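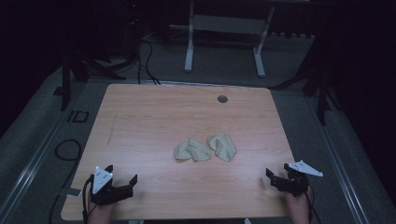
The Second Life of Household Cloth

May 7, 2018

For most of its history, the town of Vundmont discarded very little cloth. Sheets worn thin in the middle were cut lengthwise and sewn back together with the strong edges at the center. Shirts became pillowcases, pillowcases became dust rags, and whatever remained was sold by the pound to the paper mill at Mollow. The mill closed two generations ago, and the habits that had supplied it faded soon after.

The Jollerum Textile Exchange was established to recover some of that practice. It occupies the ground floor of a former seed warehouse on the east side of Vundmont and accepts clean household fabric of any kind, including items that charity stores routinely decline. Single socks, stained table linens, curtains with sun damage and towels with frayed hems are all received at the same counter. In its first full year of operation the Exchange served 506 households. In the year just ended, it served 678.

Sorting remains the most demanding part of the work. Fabric that can be worn or used again is set aside first and offered at low cost in the front room. The remainder is divided by fiber. Cotton and linen are valued most highly because they absorb well and can be cut into wiping cloths for garages, print shops and paint contractors. Wool is baled separately. Blended fabrics present a greater difficulty, as a label may be missing or no longer legible, and a wrong guess can spoil an entire bale for the buyer. Staff members are trained for 30 hours before they sort without supervision.

Socks have received particular attention. They arrive in large numbers, they are seldom donated in pairs, and their construction often combines several fibers in one small item. The Exchange at first sent nearly all of them to be shredded for padding. It now keeps a separate bin for those with sound cotton feet, which are opened along the seam, flattened and stitched into floor cloths. The floor cloths sell steadily, and a church kitchen in the neighboring village of Negi has used them for two winters.

Repair is taught in the rear of the building on alternate evenings. The course covers darning, patching, hem work and the replacement of elastic. Enrollment was opened to residents outside Vundmont last July, and 47 people completed the most recent session. Participants bring their own articles and are asked to finish one before beginning another. The fee includes needles and thread, and a small lending shelf holds darning mushrooms, thimbles and two hand-cranked sewing machines.

The finances of the operation are modest. Sales of wiping cloths pay for heat and electricity, while course fees cover materials. Wages depend on an annual grant from the town, which is reviewed each spring. Prices for baled wool have been weak, and the Exchange has begun holding its stock in the upper loft until a better offer is received.

Fabric is accepted on weekday mornings and should be washed, fully dry and free of pins. Carpets, pillows and foam are not accepted.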